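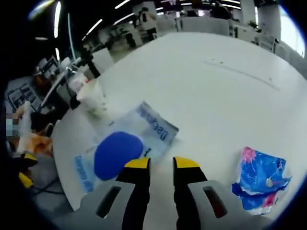 Round table, with the blue and white package.

Notebook, landed cost bench
January 3, 2024
Entry by the bench, late shift
Print this entry | E-mail this entry

First day back after the holidays. I continue with the Henero coupe, the one that came by ship from Nernanberg and is still in the bonded hall. The buyer wants to have one number for the whole tax before he signs, and we promised it to him before the break. In December our sheet and the dealer's sheet did not agree. Today I wanted to find out why.

I started from the dealer's invoice and typed everything new, without looking at the old sheet. I did it this way so that I would not repeat an old mistake with my eyes. Price of the car, price of the factory options, transport to the port, sea freight, insurance for the crossing, and then the handling bill from Hầu, who moved the container. All amounts I put in the invoice currency first, and only converted at the end. The old sheet converts every line separately and rounds every line. The rounding gives a small difference, but it is not the one we are looking for. I write it down only so that the next person doesn't spend an hour on it like me.

The real difference is in the options. The dealer lists the leather, the paint and the carbon brakes on a second invoice with a later date. In our sheet the second invoice was entered under "accessories after delivery", and this line does not go into the base for the luxury levy. But the options were built in at the factory. The car never existed without them. So in my understanding they belong to the price of the vehicle, and the levy of 3 percent must be calculated on both invoices together.

I changed this and calculated again. Now our total is higher than before and it is also higher than the dealer's total. This surprised me, I expected that they would meet. The reason is that the dealer takes the freight out of the base. He writes in his cover letter that freight is a service and not a good. For the luxury levy I can accept this argument, maybe. For the import duty I can't, the duty is clearly on the value at the port of arrival, with freight and insurance inside. It seems he used one base for everything, and that is too simple.

So at the moment I have:

Duty: base with options, freight and insurance.
Luxury levy: base with options, freight open.
Sales tax: calculated on all of the above, including the duty and the levy.

The last line is the one which makes buyers angry. They see that tax is paid on tax and they call us, as if we had invented it. I think we should show this step separately in the letter, with one plain sentence, before they discover it alone with a pocket calculator. Our present letter puts it in the total and says nothing.

After lunch I went through the box of old files from the Sternemville office, to see how they treated factory options on a second invoice. There are 50 files in the box. Not all are cars, there are also boats and a few watches, and I put these to the side. In the car files the second invoice is handled both ways. The older files put it in the base. Then at some moment somebody began to use the "accessories" line, and everybody after copied it. I found no note which explains the change. It may be that the sheet template was changed and the people only followed the template. If so, the mistake is ours and we should look at all files that used it.

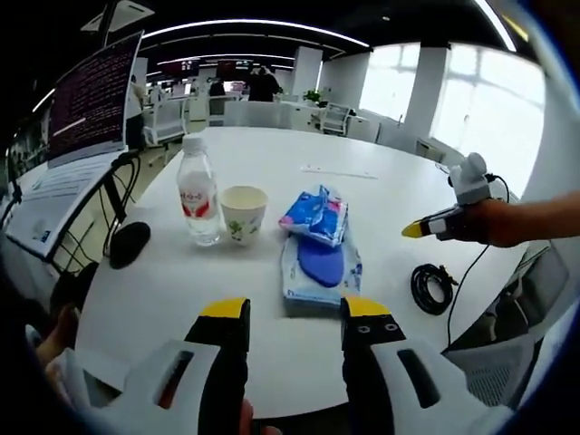

Reply written under my question in the shared book: the accessories line was added for roof boxes and winter wheels that the customer buys at the counter, it was never meant for factory options. Please don't use it for the Henero. And check the date on the second invoice again, a date after shipping does not make it an accessory, dealers often bill the options when the factory confirms them.

Good, so this agrees with what I thought. I checked the date: it is after the first invoice but before the ship left Nernanberg. I added a copy of the loading paper to the file, where the options are listed with the chassis number. With this paper I believe no one can say the brakes were mounted later.

Freight in the levy base stays open. I read the guidance sheet again, slowly, with the dictionary for the legal words. It says "the amount payable for the vehicle made available to the buyer". Available where? If it is at the dealer's door, then freight is inside. If it is at the factory gate, then freight is outside. The contract of the Henero says delivery in Sternemville, so I tend to the first reading. I prepared both versions and marked the higher one as ours. It is better that the buyer has reserved too much than too little - a second bill after the registration is always an unpleasant talk.

About the objection: the buyer has 60 days from the assessment to object. In our letter template it still says "two months". Depending on the month this can be longer, and somebody could miss the last day because he trusted us. I corrected the template and saved it under the same name, please do not use the copy on your own desktops.

Also tested the new version of the sheet with invented invoices, 100 of them, generated with random prices and with or without a second invoice. I compared the result against the slow calculation by hand formula. All agree to the cent, except when the price is exactly on the threshold of the levy. There the sheet says "levy due" and the guidance says the levy begins above the threshold. It was a wrong sign in the comparison, "greater or equal" where it should be "greater". Corrected. A car exactly on the threshold is rare, but I can imagine dealers who like to price exactly there.

Exchange rate: I used the rate of the day of arrival. The old sheet used the rate of the invoice day. With this car the difference is in the buyer's favor. I did not find time to look which day is the right one for the levy, for the duty it is the arrival.

Open points:

- written question to the tax office about freight in the levy base, draft is in the folder, somebody with better English please read it
- car files from the Sternemville box with the "accessories" line, make a list
- ask Hầu for the handling bill with storage days shown separately, storage in the bonded hall should not be in any base
- rate day for the levy
- answer to the buyer of the Henero, but only when the freight point is clear. Until then only the range, both numbers, no promise

The sheet is saved as the January version. The old one I moved to the archive folder and made it read only.

Contact the bench | Copyright landed cost bench, all entries | Back to top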